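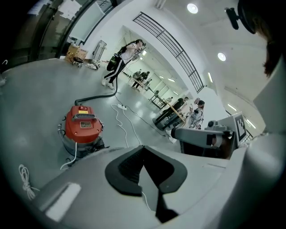
November, morning, the big hall at Mornthorpe

Bảo Thái and I gave the first hour to cables, and I don't regret a minute of it. The floor in there is such a pleasant pale gray that every white cord vanishes on it, and I caught my toe on the power strip before I had my coffee down! We agreed the strip stays on the floor beyond the red vacuum for now, with the spare cable kept coiled out of the walking path.

The long black hose is the other thing to watch — it curves right across the floor, and if you pull on it the canister wants to come along with you. Walk it out slowly, please, and lift it over the cords. The vacuum's power cord is thin and white like all the others, so I'd like a bit of colored tape at the plug end (Tài Tăng has a roll in room 303, I think).

Still to do: sweep along the glass wall by hand, ask Tài about 2 longer extension cords, and find out who has the key to locker 115.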